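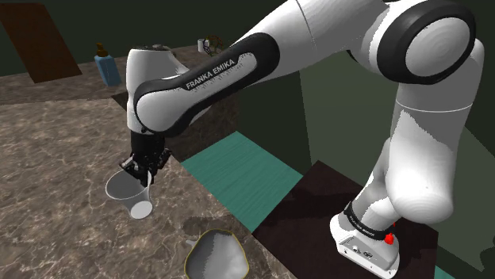 Plirkthorpe girls open golf season with two-stroke win

September 2023

The Plirkthorpe High School girls golf team opened its season with a two-stroke win over Dreko on Thursday, finishing with a team score of 162 to the visitors' 164.

The nine-hole match was played on the front side at Wundesier Golf Course, the team's home course. Each school sent out six players, with the four lowest scores counting toward the total.

Dreko led for much of the afternoon. Its first pair finished ahead of Plirkthorpe's first pair, and the teams were even after the second group turned in its cards. The match came down to the last group, where both Plirkthorpe players made par on the ninth hole. One Dreko player hit her second shot into the bunker left of the green and took a double bogey.

The low score of the day was a 38, shot by a Plirkthorpe junior playing in the second spot. She had one birdie, on the par-3 fourth, and said afterward that her putting was better than it had been in practice.

"I left a lot of them short last week," she said. "The greens were slower today and I just hit it harder."

The start was delayed while the course crew cleared a fallen branch from the third fairway. Players used the extra time on the practice green, and the last group came in shortly before sunset.

Plirkthorpe lost three of its top players to graduation last spring, and two freshmen were in the lineup for the opener. One of them had a counting score, a 42. The other was out of the scoring but finished with a par on the eighth – her first in a high school match.

The team's head coach said the lineup is not settled and that the last two spots will be decided by practice rounds before each match.

Dreko won both matches between the schools last year. The teams meet again on Dreko's course later this month.

Plirkthorpe's next match is at Tomaszewski on Tuesday, with the first group teeing off at 3:30 p.m. Parking there is limited because of road work, and spectators are asked to use the lot behind the school. There is no charge to attend, and carts are not available to spectators.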